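Leltwood Community Workshop: Spring Walk-Through Checklist, With Comments

Done in May, before the doors open to members. Marked OK, FIX or SIGH.

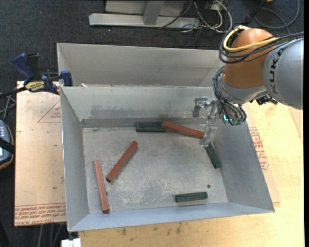
1. Front entrance and ramp. OK. The handrail no longer wobbles. The mat still curls at one corner and has been taped down again, over the tape from last time, which was over the tape from the time before. At some point the mat will be mostly tape and we can stop inspecting it.

2. Exit signs. FIX. Rear sign is dark. The one over the supply closet is lit, bright as a diner, and leads to the mops. Swap them.

3. Fire extinguishers. OK. All charged, pins in, tags current. The one by the sink has a coat hook above it and therefore wears a coat. Coat removed. Coat was back by lunch.

4. Electrical panel. SIGH. Keep 36 inches clear in front. There is a yellow box painted on the floor to show where not to put things, and people have found it a very handy size for putting things in. Breaker 9 is labeled "So," with no further word. We traced it to the hall lights and relabeled it.

5. Extension cords. FIX. Two are running under the rug in the meeting corner. Cords are for a day, not a decade. Get a quote for a proper outlet. Trusalville Electric came in at $389 last time, and that was before we asked for the cover plate.

6. Space heater. FIX. The 1500-watt one shares a power strip with the coffee maker. Wall outlet only. The choice between warm feet and coffee is left to members.

7. Storage racks. OK. Posted limit is 500 pounds a shelf, 2000 a rack. Heavy stuff low, light stuff high. The anvil has been moved down from the top, and whoever got it up there should see us about joining the moving crew.

8. Ladders. FIX. The six-foot Terkum has a cracked foot. Tagged out. Please don't use the tag as a bookmark.

9. First aid kit. SIGH. Plenty of gauze, no bandages, one fortune cookie. Restock.

10. Eyewash bottles. OK. Replaced, good until next spring.

11. Thermostat. OK. Set at 72 and locked. The key is on a nail beside it.

12. Emergency phone list. FIX. Still gives the old number for the clinic. Reprint in larger type and post by both doors.

Open items to be fixed before the next walk-through. Items 4 and 9 carried over from the fall sheet.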